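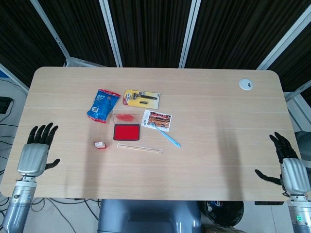
Retail Packaging and Small Goods
Handout 9: Sorting mixed items before storage
Instructor: Rocío Orellana
2023-02-01

Read this before the practical. Bring your handling sheet from the last session and a pencil. Pens are not allowed at the tables.

1. Why small goods are sorted by packaging first

A drawer of mixed household goods usually holds food, toiletries and desk supplies together. Beginners sort by use: bathroom, kitchen, office. For storage, start with how the item is enclosed. The enclosure decides what the item can touch and how it should lie.

Sealed packets. Snack packets and similar plastic pouches have a crimped edge. Hold them by the body and leave the crimp alone. Do not stack anything on top of them.

Blister packs. A razor on a backing card is the usual case. The clear plastic dents easily and the card bends at the corners. Store flat, card side down. If a spare cartridge is in the pack, write it on the same line as the razor. It does not get its own line.

Unwrapped items. A loose toothbrush goes in a sleeve before it goes anywhere else. Keep the bristles off printed card and off the tabletop once you have started work.

Items that mark. Ink pads and stamps come under this heading. See section 2.

Printed cards. Small cards and product labels are paper goods even when they came with a product. Keep them flat in a folder.

2. Ink pads

An ink pad left open is the most common cause of spoiled stock in this course. The lid picks up ink on the underside and will mark whatever it is set down on. Close the pad first, then move it. If the lid is already smeared, wipe it with a dry cloth and put the cloth in the lidded bin. Check your fingers before you touch a card or a label.

Stamps are stored upright in the divided tray, away from the pad.

3. Recording

Use one line per item. Write the enclosure type, then the item, then the color. Store codes are on the wall chart: Tustside is 258 and Sidholm is 1289. Clear plastic sticks and tubes with no label are entered as "clear plastic, unlabeled." Do not guess at a use.

4. For next time

Read the Vergara notes on adhesive labels, up to the part on removal. Finish your handling sheet and leave it in tray 1773 by the door. Late sheets go to Rocío Orellana directly.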